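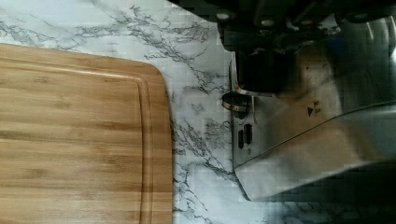
Noseo Institute for Household Goods, Visits Office

Report on the visit to the Vukčević board works and the Taltero demonstration kitchen, Brutberg, 10/01/2019

The visit was arranged in November at the request of members who teach food preparation or buy equipment for school and canteen kitchens. The Vukčević works had not received an outside group since moving to its present building on the river side of Brutberg, and the Institute is grateful to the management for opening the production floor on a working day. The group numbered 13. Travel was by coach from Noseo, and the party was at the gate shortly before nine.

After registration and the issue of ear protection, members were taken first to the receiving store. Vukčević does not process raw bamboo. It buys strips already split, planed and dried, which reach the works in strapped bundles and are kept in a closed store until their moisture content has settled. Each bundle is sampled with a pin meter, and a bundle that reads too high goes back on the rack for another week. The store was noticeably warmer than the yard, and several members asked about the cost of heating it. The works declined to give a figure but confirmed that the store is the largest single item in its energy bill.

Sorting by color followed. Bamboo strips vary a good deal even within one bundle, from pale caramel to a deep amber, and the works makes no attempt to produce a board of one even shade. Sorters remove strips with dark nodes or open splits and leave the remaining tones mixed. Boards therefore leave the press with the striped face that most buyers now expect of bamboo. Members who had bought boards from other suppliers remarked that a very uniform face can be a sign of staining, and the works agreed that this is sometimes the case.

The gluing and pressing hall could be viewed only from the walkway. Strips pass over a roller, are laid up by hand and go into the press in blocks. The adhesive was the subject of the longest discussion of the morning. The works supplied its declaration of food contact compliance for inspection, and a copy is held in the Institute's office for any member who wishes to read it. Pressed blocks rest overnight before they are cut to size.

Of most interest to the teaching members was the routing station, where the juice groove is cut. The groove follows the outer edge of the board a short distance in and turns with the corner, and the corner itself is rounded at the same station. This leaves a raised rim all the way along the outside of the channel. A narrow rim chips if the board is dropped, and a wide one takes away from the cutting surface. The works has changed its rim width more than once in response to returns from caterers. Its current setting is a compromise, and the staff at the station said so plainly.

Sanding, oiling and inspection occupy the last hall. Output on the day of the visit was given as about 300 boards. Rejected boards are cut down into small serving pieces or trivets, and those that cannot be used in this way go to the boiler. Members were invited to handle rejects and to find the fault in each. Most of the faults were in the groove, usually a rough patch where the cutter had met a node.

Lunch was served in the works canteen and was plain and good.

In the afternoon the group walked to the Taltero demonstration kitchen, a short distance away on the same road. Taltero fits kitchens for schools, clubs and small hotels and uses Vukčević boards in its displays. The counter shown to the group has a white surface with a marble pattern, the veins gray to charcoal and rather jagged, gathered densely in some areas and thin in others. Opinion was divided on it. Some members found the pattern too busy for a teaching kitchen, where small items such as a peeled clove of garlic or a measuring spoon have to be found quickly. Others considered that the pale ground gives good light and that the honey color of a bamboo board stands out on it very clearly – a real advantage when pupils must be reminded to cut on the board and nowhere else.

The demonstrator covered the care of bamboo boards in some detail. The main points were as follows.

Boards should be washed by hand in warm water soon after use and stood on edge to dry. The dishwasher is not suitable.

The groove needs a brush. A cloth passes over the bottom of the channel, and residue collects first on the curve at the corner.

Food-grade mineral oil may be applied when the surface looks dull or feels rough. In a busy teaching kitchen this may mean once a month. Olive and sunflower oils should be avoided, as they turn sticky and smell.

A damp cloth under the board will stop it from sliding on a smooth counter. Taltero also sells silicone feet, but most of the members present preferred the cloth.

Boards for raw meat should be kept apart and marked. Vukčević can brand a letter on the edge at the time of manufacture for orders of 93 boards or more, this being the quantity that fills one shipping crate. Members with smaller needs may wish to order jointly through the Institute.

A short trial was then held with roasted chicken, carved on boards with and without a groove. The grooved board held the juices well while level. When it was lifted at one side they ran along the channel and over the rim, and the demonstrator recommended emptying the groove with a spoon before carrying the board to the sink. It was also noted that the groove is a nuisance when chopped herbs are to be scraped into a pan. Taltero suggests turning the board over for such work, provided that the reverse face has been left plain.

Questions were taken until shortly after three. The matter of replacement was raised by the canteen buyers. Neither firm was willing to state a service life, and the Institute does not think one can sensibly be given. Boards with deep knife marks or any opening between the strips should be withdrawn.

The coach left Brutberg at 4 and reached Noseo in good time. Members who borrowed sample boards for classroom use are asked to return them to the Visits Office, cleaned and oiled, by the end of the term. Order forms for the joint purchase are available from the same office.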